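Chapter 4
Looking After a Hand-Held Gripper

In this chapter
Why the gripper gets dirty where it does
Pads, pivots and the eight-minute check
Setting the opening
Keeping a log you'll still be able to read in April

I learned to look after grippers the wrong way around. My first one came to me in working order, I used it until it stopped being in working order, and then I took it apart on a kitchen table with no idea which screw had come from which hole. I got it back together. It closed a little crooked for the rest of its life, and I spent weeks blaming everything except my own reassembly.

So this chapter comes before the one on collecting demonstrations, even though I know you'd like to skip ahead and start picking things up. Please don't skip ahead! A hand-held gripper is a simple machine, and most of what goes wrong with it goes wrong slowly. You squeeze a bit harder to make up for a worn pad. You tilt your wrist a bit to make up for a stiff pivot. Before long your hand has learned a bunch of little corrections, and the recordings are full of them.

The tool I'll use all the way through is the one we call the Plandholm, after the workshop where the first one was put together. If yours is a different make, the names of the parts may change but the work is the same. You have two jaws, you have pads where the jaws meet the world, you have pivots that everything swings on, and you have a housing that keeps your fingers and the dust out of the works.

4.1 Where the work happens

People who come to this from factory robots tend to expect a clean bench and a part that shows up in the same spot every time. Our kind of gripper goes into bedrooms and closets and kitchen drawers, and it picks up whatever is in them. Soft stuff is the hardest on it. A sock looks harmless, but knitted cloth sheds, and the fuzz goes straight for the two places you least want it — the face of the pad and the gap at the pivot.

I do a lot of my own practice on small clothing in a drawer, and I'd suggest you do the same once you've finished this chapter. It's a good all-around test. The jaws need to open wide enough to get around a rolled-up sock, they need to reach the bottom without banging into the sides, and the pads have to hold something that squashes when you squeeze it. If anything is off with your setup, a drawer of socks will show it to you faster than a box of wooden blocks ever could.
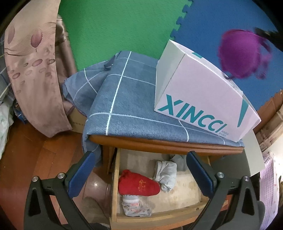 Figure 4.1 Jaws spread wide over an open nightstand drawer. The dark blue rubber pads run along the inner edges, and the silver screw heads sit near the pivots.

Get your own gripper out now and hold it the same way, jaws fully open, over any drawer you like. Look at the pads first. Then find the screws near the pivots and see if they all sit at the same depth. On the Plandholm they should be flush or a hair below, and a head that stands proud is one that's working its way out. You don't need a tool for this, a fingertip will tell you.

4.2 The pads

Rubber pads are the part you'll replace most often. We change ours after 3,000 closes, and I used to think that was fussy until I went well past it on purpose to see what would happen. The pads still looked okay to me. They'd gone shiny, though, and shiny rubber slides on cotton.

Cleaning is easy. Wipe each pad from the pivot end toward the tip with a damp, lint-free cloth (no solvent, no dish soap, no spit), and let it air dry with the jaws open. If there's fuzz packed along the edge where the rubber meets the plastic, roll it out with a wooden toothpick. I've seen people use a knife for this. I've also seen what their pads looked like afterward.

When you fit new ones, replace both at the same time. A fresh pad facing a worn pad will drag the object to one side as the jaws close, and you'll be chasing that drift for days.

4.3 The pivots

Pivots want to be snug and free. I realize those two words pull against each other, and finding the spot between them is most of the skill. Tighten each screw until the jaw just starts to feel heavy, then back off a tiny bit. Work from one side to the other in small steps; if you finish one jaw completely before touching the other, you'll end up with a fast side and a slow side.

A dab of dry lubricant goes a long way. Never use oil here. Oil holds lint the way a sweater holds cat hair, and the pivot will be gummy inside a month.

Once you've set the screws, open and close the jaws slowly, 43 times. Yes, there's a story behind the number, and no, it's not a good one. Somebody at Mollel wrote it on a checklist years back and we've all kept it. It's enough to let the lubricant spread, and it's enough for a loose screw to start to show itself.

4.4 Setting the opening

Now the jaws are clean and moving evenly, you can set how wide they go. The stop is inside the housing on the Plandholm. Open the jaws all the way, hold a ruler across the tips, and write down what you read. Then close them on a folded piece of paper and tug. The paper should resist you evenly along the whole length of the pads. If it slips at the tips and grips near the pivots, the jaws are toed out and you'll need to reset the stop before going on to Section 4.5.

Before you go on, try this
Empty a drawer, put back four or five soft items, and pick each one up twice. Keep your wrist still. Write down any item that made you want to twist your hand, and which way.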